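Palla's "lost" 1973 wedge coming to Civden as DLC — thoughts?

MMackay_16
So the Civden newsletter says the November update adds the Palla coupe, the 1973 show car that never got built. Free for a week, then paid. They're calling it "faithful down to the last rivet". Faithful to what, exactly? There was one clay model and some brochure drawings.

cowie_c
There was a running car. My uncle saw it at a show.

MMackay_16
He saw a car being pushed onto a stand. No engine figures were ever published, so whatever the game gives it is somebody's guess.

bouchra_t
Does it matter? It's a game. I'd sooner have a guess at a Palla than another white hatchback with five stickers on it.

MMackay_16
It matters when they charge for it and use the word faithful.

LaingArchie
Agree with Mackay on the wording, less so on the car. What bothers me is Buchanan doing the modelling. Their last three cars had the same dashboard with different badges. I'll believe in the new materials when I see them on a car and not in a tech post.
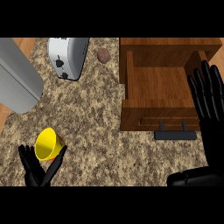 Render, top view: granite worktop, grey appliance upper left

LaingArchie
Stone's fine. I want to see 1973 vinyl in low sun.

cowie_c
You moaned about the vinyl in the last one and still did 119 laps in it.

LaingArchie
I did 119 laps to be sure.

morven_mac
Has anyone read the rules for the livery contest that goes with it? Numutik are sponsoring, and clause 16 says they keep every entry, winners or not. First prize is 2000 credits. That won't even buy you the car once the free week is over.

bouchra_t
Ok, that is poor. I was going to enter.

cowie_c
Every contest has that clause. You still get your name on the car.

morven_mac
Not every one. The spring contest let you keep your own design. I've still got the email, can dig it out on Tuesday when I'm back at my desk.

MMackay_16
Please do. I've asked on the official board and had the usual "passed to the team" — will post if they say anything else.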